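Notes from the Flornance Centre

Hall bookings from November

The booking sheet for the main hall at Flornance has moved from the noticeboard to the office desk. Existing bookings carry over and there is no need to write them in again. New requests should go to Rizal Pelupessy by the 31st if they are for the following month. Evening slots finish at half past nine, including time to stack the chairs.

The small room costs the same as before. Groups that want it for a whole morning should say so when they book, as it is otherwise let by the hour. 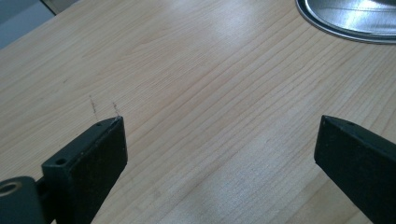

Table care

Several of the wooden tables have picked up ring marks over the summer. Please use the mats in the drawer under the hatch for anything hot, and wipe spills with a damp cloth and plain water. The spray in the blue bottle is for the windows only. If a table wobbles, leave a note with the office – the feet can be adjusted, but it takes a particular key.

Shared supper

The autumn supper will be held with our neighbours from Drarnden, who are bringing the puddings. We had around 100 people last year and ran short of serving dishes, so the Prurnis lunch club has offered to lend theirs. Tickets are £4, or £2 for children, and are on sale at the desk until they run out.

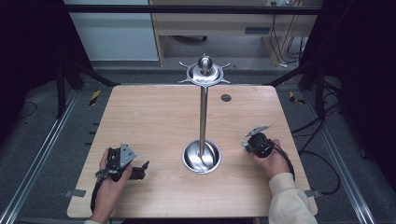
Doors open at six and food is served from half past. Anyone who can help lay up should come at four. Please tell the office about allergies when you buy your ticket, and label any dish you bring with your name and what is in it.

Parking at the front is kept for people who can't walk far. Everyone else should use the Baidoo Lane car park, where the gate will stay open until eleven.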